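How to Run a Brick-Sorting Demo at a Robot Open Day

Posted 30 June 2022
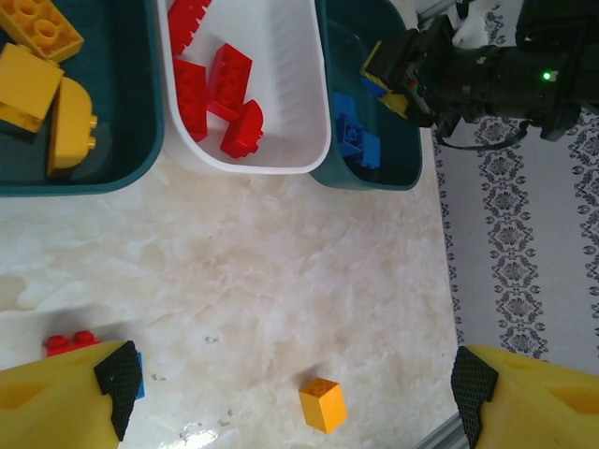
Brick sorting is a good task for an open day. Visitors understand it without a talk, children know the parts already, and a dropped brick does no harm. We ran it at the Pristport open day with two arms working over one tabletop, and we have changed the setup a little after every session. These are the steps we use now.

What you need

Two arms with parallel grippers, mounted so that both can reach the bins
A table with a pale top
Three open bins
Toy bricks in red, yellow and blue, in several shapes
A barrier or tape line for the public
An emergency stop at each end of the table
A spare set of finger pads

Step 1. Place the bins

Put the bins side by side along the far edge of the table, one for each color. Leave the area nearest the arms clear for the loose bricks. Check that each gripper can get over the rim of every bin it will use with its fingers open, then mark the corners of the bins on the table with small bits of tape. Visitors lean on things, and bins move.

The bins do not have to match the bricks. We use two teal ones and a white one. Start with a few bricks already in each, so people can see where the colors go before the first pick.

Step 2. Choose the bricks

Mix the shapes. The 2x2 and 2x4 bricks are the easiest to pick up. Arch bricks are harder, and people like to watch those. Take out anything flat. Our fingers close too high for thin plates, and the arm will try again and again while the line builds up.

Textured pads on the fingers hold studs and smooth sides equally well. Wipe them before you open the doors and again at lunch.

Step 3. Set the lighting

A glossy tabletop throws glare back at a wrist camera. Move the lamps before you touch any camera settings. If a bright patch is still there, keep the loose bricks away from it. Brush off dust and crumbs as well.

Step 4. Split the work

Give each arm its own side of the table and let only one of them be over a bin at a time. We call this the Obi rule, after the script that handles the turns. The other arm waits with its fingers open until the bin is free. It costs a few seconds per brick. Do not shorten the wait on the day, even if the morning goes well.

Step 5. Do a dry run

Run 19 picks with no one at the barrier. If more than 2 fail, stop and check the pads and the camera position, then start over. On our last visit to Ikamport we skipped this and spent the first session resetting the table by hand.

Step 6. Run the session

Keep one person at the stop and one talking to visitors. The person talking should not also reset the bricks. When the table is clear, pause both arms, tip most of the bricks back out and spread them so that none are touching.

Let visitors choose where a brick goes down. Hand it over the barrier to the operator, who places it with the arms paused.

Common problems

The arm picks up two bricks at once: they were too close together. Leave a finger's width on each side.

A brick lands on the rim: the bin has moved. Line it up with the tape.

Colors get mixed up late in the day: daylight has changed. Run the color check again.

The Kurkix sheet with our wiring notes and packing list is at the front desk, and the next open day is in August.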